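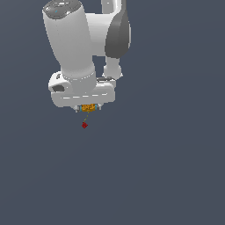 Getting limescale out of a kettle and off the taps

Posted by Sigita Sproģis, 3/17/24

Hard water leaves a chalky crust on anything it dries on. The crust is alkaline, so a mild acid will shift it. White vinegar and citric acid both do the job. I prefer citric acid for kettles as it doesn't leave a smell.

Kettle

Fill with 700 ml of water, bring it to the boil and switch off at the wall. Add two level tablespoons of citric acid slowly — it will fizz up. Leave for half an hour, pour away, then rinse twice. Boil one full kettle of plain water and throw that out before making tea.

If there is still scale round the element, do it again with half the amount. Don't scrape it with a knife.

Taps

Soak a strip of old cotton in vinegar, wrap it round the spout and hold it on with an elastic band. Give it an hour. Rinse well and dry with a soft cloth. Keep vinegar off brass, gold-coloured or nickel finishes, and off marble and limestone worktops, where it will leave dull marks.

Shower head

Unscrew it if you can and sit it in a bowl of equal parts vinegar and warm water, 200 ml of each for a small one. Poke the holes clear with a wooden cocktail stick. Older rubber nozzles can usually be rubbed clean with a thumb.

Keeping it away

Empty the kettle at night. Wipe the taps dry after washing up. I descale ours every six weeks or so, more often in October when the hot drinks start again.

Never mix vinegar or citric acid with bleach — the fumes are dangerous. Rinse the sink between products and open a window.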